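August, notebook, bread shelf-life trial, second week

Started 7:30. Palatico white loaf against the Saengthong milk loaf, both sliced the day they came in and stored in the same closed bags. Room stayed warm all morning, so the crumb readings may come out a little soft.

1. Firmness. Seven slices from each loaf, 30 seconds of rest under the plate before reading. The milk loaf is still softer at the center. Crust edge on the white loaf has gone leathery, same as last week. I threw out one reading because the slice had a big hole in it.

2. Moisture migration in filled sandwiches. Spread goes on both inside faces, edge to edge. Last week I left a margin and the corners dried before the middle did, which made the weights useless. Tare the dish every time – the Gekcombe balance drifts if it sits. Set the 200 g weight on it before each batch and write down what it says.
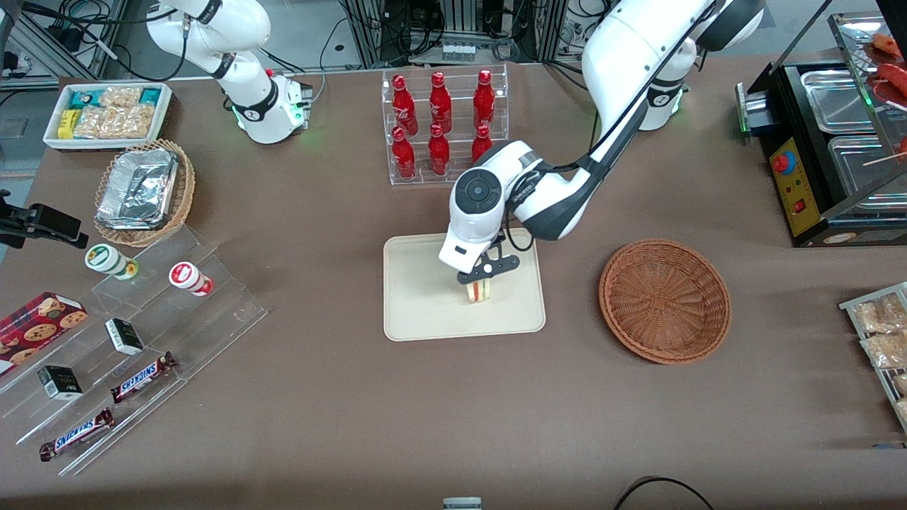
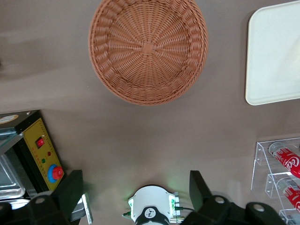
3. Weights. The filled ones lose less than the plain slices, but the inside face goes gummy where the tomato sits. Try salting and draining the tomato first. Lettuce between tomato and bread helped on one side only, and I don't know why yet.

4. Mold check. None on either loaf. Bag from the Marnivard order has a weak seal, so leave that loaf out of the average.

To do
Order 400 more bags, the thicker kind.
Relabel the freezer controls, ink is rubbing off.
Repeat step 2 with drained tomato – same spread, same slice thickness.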